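3.2 Shared desks and their fittings

The second part of the study concerns the desks themselves. Under the Rakero arrangement, staff at the Maddale site no longer hold a named place and instead choose a desk on arrival. Earlier work on shared offices has dealt mainly with noise and privacy, and has paid less attention to the working surface and to the items that stay on it from one user to the next. We therefore recorded what was left on each desk at the close of the day, how much of the surface it took up, and whether the next user moved it.

A total of 115 desks were included. They were spread over three floors and had been bought at different times, so that older desks with fixed screens stood in the same rooms as newer ones. Desks in reception areas and in meeting rooms were left out, as were those set aside for staff with an agreed adjustment to their place of work. The survey ran through October, and 767 desk records were kept after incomplete sheets had been removed. Each record was made after the last user had left and before the cleaning staff came in.

The recording sheet followed the Stuvness layout, with minor changes to the wording. It divides the desk into a front zone, where the user writes or types, and a rear zone, where screens and lamps are normally placed. The position of any screen support was entered separately from that of the screen, as the two do not always take up the same part of the desk. Cables were entered only where they crossed the front zone. The finish of the surface and the shape of the front corners were also noted, as both had been raised by staff in the early interviews.

Screens were the most frequent item in the rear zone. Paired monitors, as in Figure 3, were entered as one item where they stood side by side and as two where there was a clear gap between them. Where the screens were raised on a pole or column, the surface beneath was treated as usable, provided that a sheet of A4 paper could be laid flat on it. 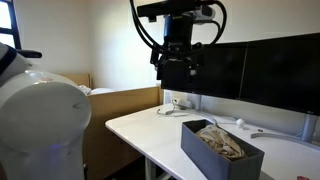

Figure 3. White desk with a rounded front corner and two black monitors on grey supports. Both screens are dark.

3.3 Use of the front and rear zones

The front zone was clear in most of the records. Where items had been left there, they were usually small and could be moved with one hand: a mug, a notebook, a pair of headphones. Staff who were interviewed said that they moved such items without much thought, commonly to the nearest window sill. They were far less willing to move a screen, even where its angle did not suit them, and several said that they would sooner choose another desk.

The rear zone changed little over the period. Desks with paired monitors were taken early in the day and were seldom free by mid-morning. Users of these desks did, however, report more difficulty in finding room for papers, in particular where the supports stood close to the middle of the desk. This agrees with the findings of Yip, whose survey of a smaller office found that users valued a second screen but made little allowance for the depth it required.

Surface finish was mentioned less often than had been expected. White desks were described as bright and easy to keep clean, although some users placed near windows complained of glare in the afternoon. Rounded corners were generally preferred to square ones, chiefly by staff whose desks faced a walkway.

Seven desks could not be placed in either layout group and were excluded from the comparison of zones. They remain in the totals given in Section 3.2. The effect of desk height is considered separately in Section 4, together with the records for seating.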